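**Robot teaching by demonstration** is the business of showing a robot a job instead of typing out every move. I keep this entry for the Kivatora wiki, and I've done plenty of the showing myself, so forgive the first person (Xuelian Tang says an encyclopedia can survive a little chat!).

There are two main ways to go about it. With remote control, you steer the robot's arms from a distance and it records what you made it do. With hand-held grippers, you skip the robot altogether and do the chore yourself, a gripper in each hand if the job needs two, while a camera on the tool takes it all in. I love the second way, mostly for cloth – you can work right on somebody's bed, with all the ordinary clothes and pillows of a lived-in room.

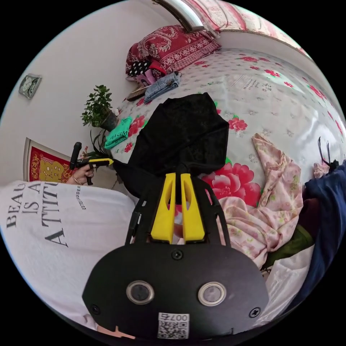 How many demonstrations does a robot need? It depends on the job, but my first folding set at Clondatmont had 147, and I threw out 18 of those for sloppy starts.

Length matters too. I like to keep each run under 45 seconds, and I go slower than feels natural, especially when letting go. Drillow, our sorting software, marks any run where the gripper moves too fast for the camera to follow, and in July it marked nearly 32 of mine in one afternoon. I redid them all the next morning, with more coffee and much slower hands.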